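News > Skills Lab > Stitching Corner
Jan 7, 2022
By Jannik Baumgart

Back at the Flurar bench, and my knots finally look like knots!

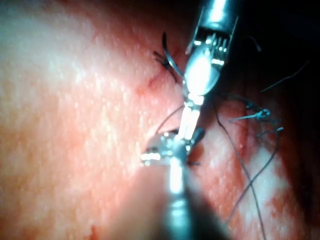
Suturing practice eats thread, so hang on to your short ends. With two knots in already, I still had pieces lying across the instruments.

Tails next (mine always run long).
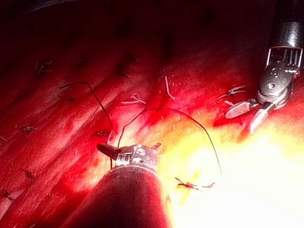
White tails by the open jaws

I'm fussy about where I grab, so go slow. 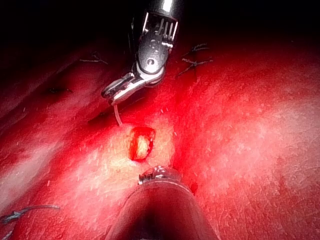 TIPS & TECHNIQUE

Let the pale thread hang over the cut before you commit. Black is easier to follow, I think.
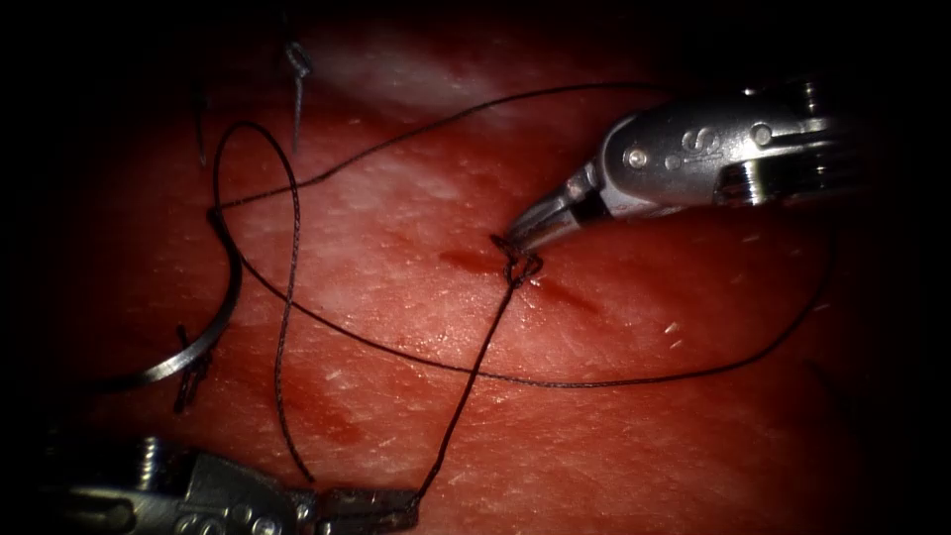
Rathjen Suture Club

Keep that strand straight up to the knot! Next meetup is in Room 625, bring snacks.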